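How to Buy Cheap Used Books Online Without Getting Burned

Reading time: 3 min

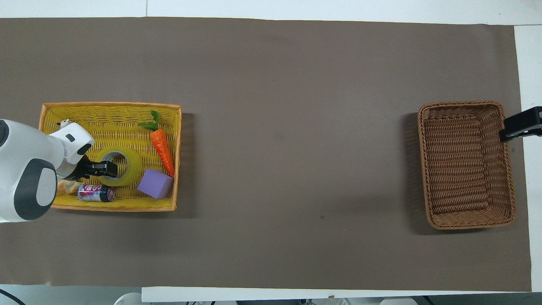

I buy most of my books secondhand, and I don't trust the word "bargain" on any listing. A low price tells you what the seller wants you to look at first. Before you pay, go through these steps. They take five minutes, and they have saved me more money than any coupon code.

1. Start with the total

Put the book in the cart and go as far as the shipping page before you decide anything. Last February I found a paperback for 50 cents. With postage and a "handling contribution" it came to more than the new copy at my local store. Sellers know you sort by price. Sort by price plus shipping if the site lets you, and if it doesn't, ask yourself why.

2. Get the ISBN

Titles are useless for searching. A popular novel can have 13 editions in print, including abridged ones, school ones and ones with the movie poster on the front. Find the ISBN of the edition you want and search for that. Then check the page count anyway. I once ordered what was supposed to be the full 392 pages of a family saga and got a slim thing "adapted for busy readers." The listing did mention it, in the last line, under the return policy.

3. Translate the condition grade

There are guides that explain what "very good" and "good" mean. I have read them and I doubt the sellers have. My own reading goes like this:

"Like new" means somebody read it once, carefully.
"Very good" means a cracked spine.
"Good" means underlining, probably in pen.
"Acceptable" means you may be missing the map.

If the grade matters to you, write to the seller and ask one narrow question: is there any writing inside? "What's the condition like?" will only get you the grade back.

4. Be suspicious of stock photos

If every copy from a seller shows the same spotless cover, you are looking at the publisher's picture. For a beach read, fine. For anything over ten dollars, ask for a photo of the actual spine and the top edge of the pages. A seller who won't send one has answered you.

5. Ignore the "was" price

A crossed-out price is a number somebody typed. Look the book up new in two other places. I compared the crossed-out figures in my own order history and not one matched what the publisher charged.

6. Think twice about bundles

"Any 28 books for one low price" sounds wonderful until you get to the seventh pick and start choosing books you'd walk past at a yard sale. Write your list before you open the page. If you can't fill the bundle from the list, skip it.

7. Don't let reviews rush you

Five stars on a book tells you very little about the copy you'll get. Read the seller's worst ratings first and look for the same complaint twice. One "never arrived" could be the mail. Four of them is a habit.

When the package comes, flip through the whole book that same day. Most return windows are short and they often start at delivery, whether you've opened the thing or not.

© Duvville Reading Notes | Contact | Back to top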